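The Last Bus to Uvivberg

The bus to Uvivberg left at 6:40, unless the driver was in a mood, in which case it left at 6:31 and you could watch it go. I had watched it go twice that week. My landlady said it built character. She owned a car.

So on the third evening I got to the stop an hour early with a sandwich, a library book and the firm intention of being carried home. A woman with a large suitcase was already on the bench. She looked me over and moved the suitcase closer to herself.

"Grasadard?" she asked.

"Uvivberg," I said.

"Nobody goes to Uvivberg."

I told her I lived there. She gave me the kind of nod people give at funerals and offered me half a bag of nuts.

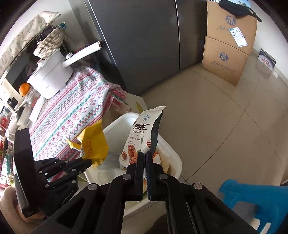 We ate without talking for a while. She had left her husband that morning, she told me finally, after 39 years, over the correct way to load a dishwasher. He was a forks-down man. She had hoped he would grow out of it.

"And what's in Grasadard?" I asked.

"My sister. She washes by hand."

The bus came at 6:31. The driver opened the door, saw two people standing there with tickets – on time, even early – and seemed deeply hurt. He checked his watch, then ours.

"This one only goes to Bumora tonight," he said.

She picked up her suitcase and got on anyway.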